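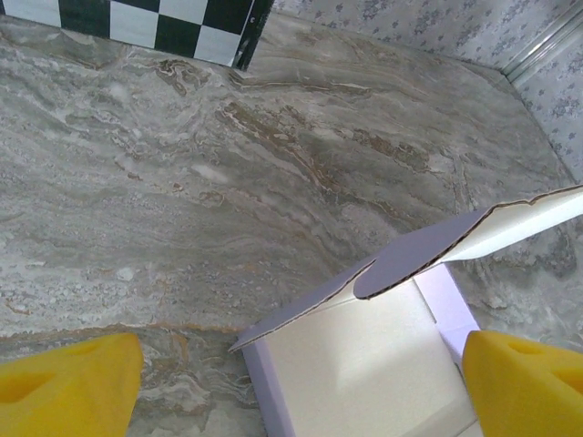
Open Day at the Navora Workshop: Questions and Answers

When is the open day?

It is on Sunday, March 19, 2023. The doors open after lunch and the last demonstration starts at 15:00. Please come a little earlier if you want to stand near the table.

What will the robot do?

The main demonstration is box handling. One arm holds a lavender cardboard box while a second arm holds a white one, and visitors can follow how the two share a small space. There are 2 arms in the room and both are used. The boxes are light, and the fingers which hold them are yellow.

How long does one demonstration take?

Please plan 15 minutes, and more if your group likes to ask. Teodora Petkov explains the work in English and Edin Mujić repeats the main points for the guests from Drovwood.

Why do you not use new boxes every time?

We had this question already in February, from a school class. A box which has been opened many times has soft and torn edges, and it does not behave like a new one.
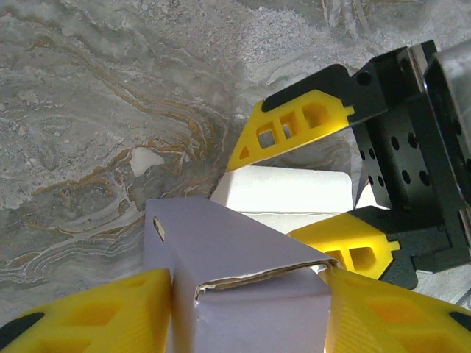 For us this is the more interesting case, so we keep such boxes until they cannot stand any more. If you have an old small box at home, you may bring it and give it to Snežana Nikolaidis at the entrance. We cannot promise that it will be tried on the same day.

Can children come?

Yes, from the age of 7. Younger children are welcome in the reading room next door, where Arben Vukadinović will have paper and pencils.

May I touch the arms?

Not during the demonstration. Afterwards the power is switched off and you may press the fingers with your hand.

Is there a fee, and must I register?

It is free. Registration is needed only for groups. Write to Milovan Dimitrov and tell him the number of persons and whether somebody uses a wheelchair, as the side door is the better one.

Can I park there?

The yard is small. It is better to leave the car by the Skosatero hall and walk from there.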